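学習スペースにおける電源利用と待機時間の調査
生活環境演習 最終レポート

1. はじめに

大学の中で課題をする場所を選ぶとき、何を基準にしているだろうか。静かさ、明るさ、食堂からの近さなど、人によって答えは違う。しかし、ノートパソコンを使う授業が増えてから、電源があるかどうかで席を決める学生が多くなったと感じていた。私自身も、空いている席があるのに電源がないという理由で別の建物まで歩いたことが何度もある。

本レポートでは、学内の学習スペースを利用する学生が電源をどのように使い、電源のためにどの程度席選びを変えているかを調べた。あわせて、電源の置き方によって使いやすさがどう変わるかについても考えた。対象としたのは、本学のフラルデール館(Flulldale)の1階と2階にある学習スペースである。フラルデール館は図書館の隣にあり、授業の空き時間に利用する学生が多い。1階はグループで話しながら使える部屋、2階は会話を控える部屋になっている。

調査を始める前の予想は、次の二点であった。一つは、電源のある席から先に埋まるということ。もう一つは、電源のある席では滞在時間が長くなるということである。結論から言うと、一つ目は予想どおりで、二つ目は予想と少し違っていた。

2. 調査の方法

調査は10月に、質問紙と観察の二つの方法で行った。

質問紙は学習スペースの入口に置き、利用を終えた学生に記入してもらった。質問は、利用した階、おおよその滞在時間、持ってきた機器、電源を使ったかどうか、席を選んだ理由、困ったことの六項目である。困ったことは自由記述とし、ほかは選択式にした。回収した質問紙は164枚で、そのうち記入もれのないものが106枚であった。以下の集計は、この106枚について行っている。

観察は、昼休みの前後と夕方の二つの時間帯に行った。席の図を用意し、どの席が使われているかを印で記録した。個人が特定されることは書かないようにし、持ち物についても、パソコンが机に出ているかどうかだけを記録した。

電源の条件は席によって違う。フラルデール館には、壁にコンセントがある席、机の上で電源タップを使える席、電源のない席の三種類がある。壁のコンセントは建物ができたときからのもので、ほとんどが窓側の床に近い位置についている。机の上の電源タップは、利用者の要望を受けて後から用意されたものだと施設の窓口で教えてもらった。

3. 学習スペースの机と電源

机の高さや広さは階によってほとんど変わらない。違いが大きいのは、差し込み口までの距離である。壁のコンセントを使う場合、通路側に座った人は届かないことがある。充電器のコードが短い機器ではとくに困る。机の上にタップがある席では、この問題はほとんど起きない。そのかわり、タップの分だけノートや資料を広げる場所が狭くなる。

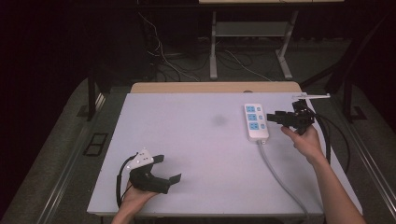 図1 白い天板の机に置かれた電源タップ(差し込み部分は青色)

タップを机のどこに置くかについて、決まりはない。観察の間にも、朝は中央にあったタップが夕方には片側に寄せられていることがあった。二人以上で使う机では、置く位置によって届きやすい人と届きにくい人が出る。端に寄せれば作業の場所は広く取れるが、反対側の人はコードを机の上に渡すことになる。

4. 結果

4.1 電源の利用と機器

最も多く持ち込まれていた機器はノートパソコンで、次がスマートフォン、タブレットの順であった。二つ以上の機器を持ってきた学生も多かった。ただし、持ってきた機器をすべて充電していたわけではなく、電源を使う目的はパソコンにほぼ集中していた。スマートフォンについては「ついでに充電した」という書き方が目立った。

学年による違いもあった。1年生は紙の教科書とノートだけで利用する割合が高く、電源を使わない人が比較的多かった。3年生以上では、演習や卒業研究の準備のためにパソコンを長く使う人が多く、電源が必要だという回答が増えた。

4.2 席の埋まり方

観察では、どちらの時間帯でも、机の上にタップがある席が最初に埋まった。その次が窓側の壁のコンセントに近い席である。電源のない席は、昼休みの前後には使われていたが、夕方には空いていることが多かった。

席を選んだ理由で最も多かったのは「電源があるから」で、「静かだから」「友人がいたから」が続いた。2階では「静かだから」の割合が高く、1階では「友人がいたから」の割合が高かった。部屋の使い方の違いがそのまま表れた結果だと考えられる。

4.3 滞在時間

滞在時間は最長で105分までとして集計した。これは授業一コマと前後の休み時間を合わせた長さで、それより長い回答は同じ区分にまとめた。電源を使った学生のほうが長く滞在する傾向は見られたが、差は予想より小さかった。とくに昼の時間帯では、次の授業が始まるために席を立つ人が多く、電源の有無はあまり関係していなかった。差がはっきり出たのは夕方である。

4.4 困ったこと

自由記述を内容によって分けると、次の4種類になった。

電源のある席が空いていない
壁のコンセントまでコードが届かない
充電器が大きく、隣の差し込み口をふさいでしまう
荷物だけ置かれた席がある

三つ目は、調査の前には考えていなかった点である。差し込み口の数だけを見れば足りているのに、充電器の形によって実際に使える数が減ってしまう。差し込み口の間隔が広いタップや、向きを変えられるタップなら使いやすいという意見もあった。

四つ目は電源と直接の関係はないように見えるが、記述を読むと「電源のある席に荷物だけが置かれている」という不満が多かった。電源のない席の荷物については、ほとんど書かれていなかった。

5. 考察

以上の結果から、学習スペースの混雑は、席の数だけでは説明できないことがわかる。夕方の2階では席が空いていても「空いていなかった」と答えた学生がいた。この学生たちにとって、電源のない席は選択肢に入っていないのだろう。

対策としてまず考えられるのは電源を増やすことだが、壁の工事には費用がかかる。タップを追加する方法は簡単である一方、コードが通路を横切ると足を引っかけるおそれがあり、一つの口につなぐ機器の合計にも上限がある。タップからさらにタップをつなぐ使い方は避けなければならない。台数を増やす場合は、置く机を壁に近いものに限るのがよいと思う。

もう一つの方法は、使い方を分けることである。たとえば、夕方だけ、電源のある席を長時間の作業用、ない席を読書や筆記用として案内する。本学の座席予約システム「プローカー」(Plorker)は現在、図書館の個室だけで使われているが、電源の有無を表示する機能を足せば、フラルデール館でも役に立つ可能性がある。ただし、空き時間に立ち寄る学生が多い1階では、予約の手間がかえって不便になることも考えられる。

6. 調査の問題点

質問紙は入口に置いたため、急いでいる学生の回答が少なかったと思われる。滞在時間の短い人の意見が十分に入っていない可能性がある。また、記入もれが多かったのは、裏面にも質問があることに気づきにくかったためだと考えている。両面印刷にせず、質問を減らして片面に収めるべきだった。

観察は一人で行ったので、1階と2階を同時に記録できていない。階を移動する間に席の状態が変わっていることもあり、二つの階の比較は正確とは言えない。試験期間の前にあたる時期であれば、結果はかなり違っていただろう。

7. 今後の課題

今回はフラルデール館だけを対象にしたが、フモフ棟(Humov)の自習室では全席の足元にコンセントがあると聞いている。同じ質問紙を使って比べれば、電源が十分にある場所で学生が何を基準に席を選ぶのかがわかるはずである。タップの置き場所についても、中央に置いた場合と端に置いた場合とで日を分けて記録してみたい。

付記
質問紙の原本と座席の記録用紙は、演習室の棚に保管している。集計表は表計算ソフトで作成し、授業の共有フォルダに提出した。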